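Ronen Community Help
Home Baking and Kitchen

Why do my twisted rolls come untwisted in the oven?

Posted by Vasco Esteves, in May
Edited once

We use cookies to remember your settings and to see which pages get read. Accept or manage your choices.

Hello everyone, and thank you in advance to anyone who has the patience to read all of this. I have been baking bread at home since my youngest went off to school, mostly plain loaves, and I would say I'm comfortable with those. This spring I decided to learn twisted rolls, the soft egg kind my aunt used to bring over on holidays with a clean linen towel tucked around them. She never wrote anything down, so I'm working from a recipe I pieced together out of two library books and my own memory, and memory is doing most of the work, I'm afraid.

My dough is bread flour, milk, two eggs, butter, a little sugar, salt and instant yeast. I get a dozen rolls out of it at 60 grams each. I roll each piece into a rope, fold it in half, twist it, and tuck the ends under. They look lovely on the tray. Then they rise, they go into the oven at 350, and by the time they come out half of them have relaxed into something like a potato. The taste is fine! My neighbors have eaten every failure very cheerfully. But I would love to see that twist stay put.

I've tried flouring the ropes more, and flouring them less. I've tried twisting tighter, and that gave me rolls that split along the side. What am I missing?

Thank you again, and happy baking to you all.

Vasco

Ngata
Member

Vasco, what a nice post, and your aunt sounds like a person I would have liked to sit next to at a holiday table. I went through the very same potato stage, so let me tell you what helped me, and forgive me if some of it is old news to you.

The first thing I'd look at is rest. When you portion the dough and go straight into rolling ropes, the dough is still wound up and it wants to shrink back. Shape each piece into a ball, cover the lot with a towel, and go have your coffee for fifteen minutes. Then roll the ropes only halfway out, all twelve of them, and by the time you've reached the last one the first is ready to be rolled to full length. You'll feel it stop fighting you.

The second thing is your ends. Tucking is good but pinching is better, so pinch them hard, then tuck, then set the roll down on the seam. If there's a lot of flour on the ropes the ends won't grab each other, and a damp fingertip fixes that.
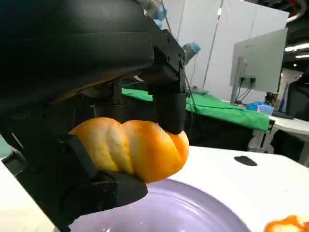 The kind of twist you're after, with two full lobes and a good shine on the crust.

A bit of paler dough along the twist, where it has stretched, is nothing to worry about. I used to brush mine a second time partway through baking to cover those places, and I've stopped bothering. One thin coat of egg just before the oven is plenty (do strain it, or you get little scrambled bits in the creases, ask me how I know).

As for the splitting, I suspect you went too tight and then baked them a touch early. A tight twist needs room to grow, and if it goes in before it's properly puffy, it will find the room on its own and tear the side open. Press gently with a floured finger. If the dent fills back in slowly, they're ready. If it springs right back, give them another ten minutes and check again.

I hope you'll come back and tell us how the next batch goes. And please do write your recipe down this time, for whoever in your family goes looking for it later!

Larnent
New member

less butter. mine did this too and I cut the butter and it stopped. also 350 seems low to me, I do 375

Fisis
Member

I agree with nearly everything Ngata wrote, and I'd only add a word about the rise, as it hasn't come up much yet. You didn't say where you let them proof, Vasco, but if it's somewhere very warm (I used to put mine on top of the dryer, bless me), the butter softens and the ropes slide against each other before the dough has any strength. A plain kitchen counter is warm enough in May. It takes longer, and you can get the dishes done in the meantime.

I wouldn't cut the butter myself, with respect to Larnent, at least until you've tried the other things. It's what makes them taste like a holiday. What I do when my kitchen is hot is chill the dough for half an hour before I shape it. The ropes come out neater, and they hold their lines much better on the tray.

On the oven, I'd stay at 350 for rolls that size with egg wash on them. Mine brown too quickly if I go higher, but ovens differ so much that I'd trust a little oven thermometer over either of us. My old oven ran cold for years and I blamed the yeast the whole time, poor thing.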